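Section 4 – Handling Thin Sheets

Welcome to the fun part of the Salline set-up! Thin sheets are fussy little things, but once you get the feel for them you can work through a stack of 400 and still want more.

Before you start
1. Clear the work surface and wipe it down.
2. Wash and dry your hands. Skip the hand cream until later!
3. Fan the stack gently along one short side so the sheets separate.

Moving a single sheet
4. Take hold of one sheet close to its edge. A small pinch is plenty – more grip just means more creases.
5. Lift slowly and let the rest of the sheet follow.
6. Keep your other hand well back from the pinched edge.
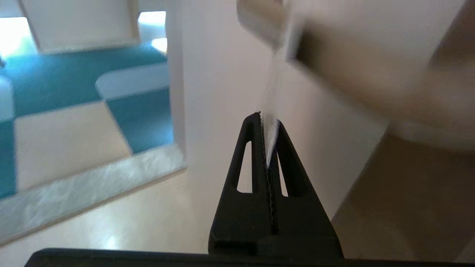 Fig. 2. Thin translucent sheet pinched edge-on at the tip.

7. Lay the far edge down first, then lower the rest and let go.

Note: A light crumple near the pinch usually smooths out under a flat palm. Lovely to watch, too.

Caution: Never tug a sheet that has snagged. Set it down, free the corner, and begin again from step 4.

Store unused sheets flat in the Salline tray, up to 500 per tray, with the lid closed.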